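4. Submitting a trading licence application

This section covers new applications made through the Jurgate portal by businesses opening premises in the Tamayo ward of Dutley. Renewals are dealt with in section 5. Screens may differ slightly if you registered before 18 July 2021.

Before you start, have the following ready:
- your ratepayer number
- a floor plan in PDF form
- proof of lease or ownership

4.1 Entering the premises

1. Sign in and select New application.
2. Type the postcode and choose the unit from the list. Units at the Brimix estate are listed by plot letter, not by street number.
3. Enter the public floor area in square metres. If it is more than 200, the Fire Access tab opens and must be completed.
4. Select a use class. Only one can be chosen per application.

Caution: Changing the use class after step 4 clears the floor plan and all notes. Save a copy first.

4.2 Notice to neighbours

1. Select Print notice. The portal produces 2 copies.
2. Fix one copy to the street door, facing outwards, and keep the other on the premises.
3. Enter the date on which the notice was put up.

Note: The fee screen stays locked until the notice date has been entered. Applications for a unit with shared entrances need a notice at each entrance - print further copies from the Documents tab.

4.3 Paying and sending

1. Check the summary page. Items marked in amber are incomplete.
2. Pay by card. Cheques are accepted at the Dutley village office only. 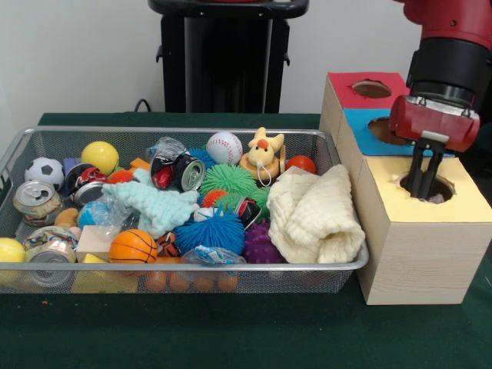 3. Select Send. A reference beginning with JG is shown and is also sent by email.
4. Write the reference on the notice fixed to the door.

Note: The village board does not sit in August. Applications sent in that month are held in the queue and keep their place.

If no email arrives within 3 working days, check the address under My details before sending again. A second application for the same unit is charged as new.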